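Shared Tables: Surface Care and Upkeep in a Small Study Space
Final project report, Larnier program, Dromthorpe
July 19, 2019
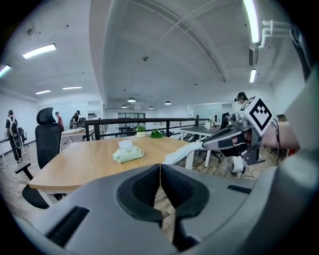
Figure 1. The wooden table, with a white cloth, a packet of wet wipes and a potted plant.

1. Purpose

The project examined how a shared wooden table can be kept clean by the people who use it, without a daily visit from cleaning staff. The work was carried out at the Ostari study rooms during the spring term. It follows an earlier report on the Najjar reading room, which dealt with floors and shelving only.

2. Setting

The table covered by this report has a light wooden top and white legs. It stands beside a black metal railing, with a mesh-backed office chair at one side. A small plant in a white pot is kept toward the far edge. Loose leaves were recorded as a separate category of litter, as they can be picked up by hand before any wiping begins.

3. Method

Users were asked to clear the top, remove leaves and crumbs, wipe the surface with a wet wipe and finish with a dry cloth. Each cleaning was entered on a log sheet. The sheets record 372 cleanings in all, of which 103 were marked as partial – in most of these the area around the plant pot had been left out.

Supplies were limited to 2 items, wipes and cloths. Both were stored on the table itself during the second half of the term. In the first half they were kept in a cupboard on the floor below.

4. Findings

Entries on the log sheets became more frequent once the supplies were moved to the table. Partial cleanings did not decline at the same rate. Several users wrote that they were unsure whether the pot should be lifted or wiped around, and the printed instructions did not say.

Cloths were often left crumpled after use. A hook on the railing was proposed but was not installed before the end of term.

5. Recommendations

The instructions should state that the pot is to be moved before wiping. Cloths should be replaced weekly. The log sheet should be reduced to a single line per entry, with a box for remarks.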